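Planning and Buying for a Small Robot Lab
Notes for Unit 2, revised 5/15/20
Crisóforo Bermúdez

A few people asked me to write up what I said in class about the equipment budget, so this is that, plus the parts I skipped when we ran out of time. Bring it with you when you meet with your group. The budget sheet is on the course page under Kellik, same as the rest of the project files.

Where we left off

We were in the middle of the Trujillo project, the one where the team wants to record people doing ordinary handling jobs with a sensor kit worn on the hand, and then use the recordings to teach an arm. They had $2000 for the whole thing. Their first quote, from Rolto, came in at $1908, and everybody in the back row cheered. I get it! It's under the number. But go back and read what the quote covers. It covers the kit, a charger, and a case. There's no freight on it, no tax, nothing to plug the kit into, and no second set of finger straps. I asked what they'd do the first time a strap tore and got a long silence.

So the first job on any equipment plan is to write down everything that has to be in the room on the day you start work, and only then go looking for prices. I do this with a pencil. I start at the person and move outward: what's on their hand, what that connects to, what that connects to, where the power comes from, what they're sitting on, what they're picking up. It feels silly for the first five minutes and then you hit the thing you forgot (for me it's always the power strip).

Quotes

Get two for anything that costs more than $300. They need to be for the same thing, and this is where I see most of the trouble. In the Trujillo file the second quote was from Kokia and it looked a lot higher, but Kokia had put in shipping, a spare battery and a year of repairs. Once you line up the rows the gap mostly closes. On the sheet, please put a zero where something is included and leave it blank where it isn't offered. Those mean different things and I can't tell them apart if you leave both blank.

Check how long the quote is good for. Our purchasing office is slow in January and pretty quick the rest of the year, and I've had a quote run out while the form was sitting on someone's desk. Then you call and ask for the same price again, and sometimes you get it.

Also check who pays for return shipping. I didn't, once. It was a very heavy box.

Borrow before you buy

If a vendor will lend you a unit, take it, even if the paperwork is annoying. Nicanor Beltrán, who taught this course before I did, made every group work with a loaner before he'd sign anything, and the forms that came back after that were so much better. People crossed out half of what they'd asked for and added things they'd never thought of. Thin gloves, mostly – also tape, velcro, cable ties, a longer USB cord, a stool at a different height.

If you can't get a loaner, go watch someone else's setup for an hour and keep a list of everything they reach for. I mean everything, even the pen.

The cheap rows

Groups spend weeks on the expensive row and about a minute on the cheap ones, and then it's the cheap ones that stop the work. Please give each of these its own line on the sheet:

Cables and adapters, with lengths
Straps, gloves, anything that touches skin and has to be washed or replaced
Printed markers, plus the stock you mount them on
Storage for recordings, at least one full copy more than you think
Task objects (bottles, pots, cloths, whatever is being handled)
Table and seating, even if you already have them, with a price of zero
Labels

On task objects: you can bring a lot of this from home, and that's fine with me, but write it down anyway. A group last year planned everything around somebody's favorite mug and then the mug went home. Empty drink bottles are great because you can have a row of identical ones for free. If you want a particular brand or shape, get plenty at once, as the package design might change on you halfway through.

For storage, don't guess. Record for ten minutes at the settings you'll really use, look at the file size, and multiply. The Trujillo group had over 300 short recordings planned and had budgeted for a thumb drive!

Space

Draw the room, from above, with the table in it. Then draw the chair pushed back, since people do push their chairs back. Mark the outlets. Mark where the person's free hand goes while the other one is working, and if they have to type or press a key between tries, mark where the keyboard lives too.
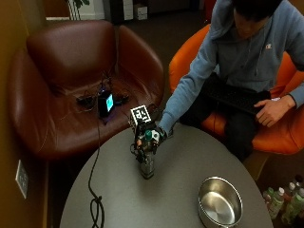
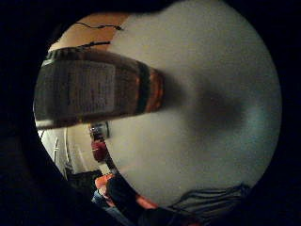
Cable length is the row I send back most often, and I'm sending it back again this term. "Cables, assorted" tells me nothing. I want a run for each one, from this thing to that thing, with a length and the connector on each end, and I want slack counted in, enough that the person can reach across the table without dragging anything along. Look at the first picture with your sheet next to you. The small black unit with the cyan screen is sitting on a leather armchair with cables tangled all over the seat around it, and one long one comes off the front of the chair and runs down the table to a loose loop. The unit needs a place to sit, so that's a row (a shelf, a cart, a chair, I don't mind which). The long cable is a row. And the keyboard is on the person's lap, under the left hand, which goes on your drawing just as much as the table does.

While you're at it, decide what happens to all of this at the end of a session. If it gets packed up each time, you need a bin and you need the connectors to survive being pulled, so price the better ones. If it stays out, ask whoever shares the room first, and get the answer in an email.

For next class

Finish the cheap rows and bring your room drawing on paper. Redo the Rolto and Kokia comparison with the missing items filled in, and tell me in two or three sentences which one you'd sign for. I don't have a right answer in mind – I signed for one of them myself and I still go back and forth on it. If your total is over $2000, leave it over and mark the rows you'd cut first.

Office hours are the same as always. Bring the sheet.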